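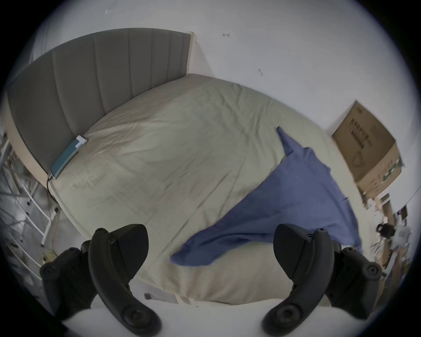
Week 5: Reading a football match through its turning points

Last time we looked at shape out of possession. On Tuesday we move to what I think is the most fun part of the whole course, momentum!

Our match is Brindside v Clokness, a second-leg playoff with 1163 people in the ground. Clokness arrived 2-0 up from the first leg and sat deep, with both fullbacks tucked in and Ebbe Granström left alone up front. Watch how calm it all looks until minute 52.

That's when Tolera Woldemariam scores from a short corner, and suddenly everything speeds up. Throw-ins are taken in a rush, the Clokness midfield drops another ten yards, and Hyun-seo Ma (my favorite player on the tape, you'll see why) starts picking up every loose ball in front of the back four.

Terms to know before class
Second ball: the loose ball after a header or block
Rest defense: the players who stay back while their team attacks
Game state: the score and the time left, taken together

While you watch
Pause at the goal and sketch both teams' positions. Do it again five minutes later and compare. Where has the space gone? Who should Granström be standing next to?

Reading: Agnes Berge's chapter on protecting a lead, plus Keegan Sutcliffe's notes on short corners (brilliant, and only a few pages long).

Bring your sketches on paper, please. We'll pin them up.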